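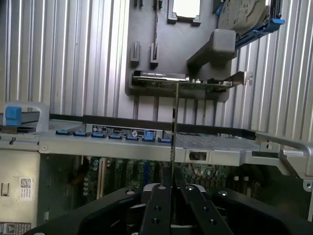 3.2 Blühstreifen und Wildbienen

Abb. 2: Greifer im offenen Gehäuse eines Tower-Rechners.

Ich geb's zu, auf die Auszählung hatte ich mich den ganzen Dezember gefreut! Auf den acht Streifen mit der Mischung Gendero kamen wir auf 2618 Blütenbesuche, und 63 Prozent davon gingen auf Wildbienen (die Hummeln habe ich mitgerechnet, darüber kann man streiten). Volar blühte früher, war aber im Juli schon ziemlich durch. Gemäht haben wir jeweils nur die halbe Fläche, der Rest blieb bis ins Frühjahr stehen, und in den markhaltigen Stängeln fand ich später etwa 50 Nester.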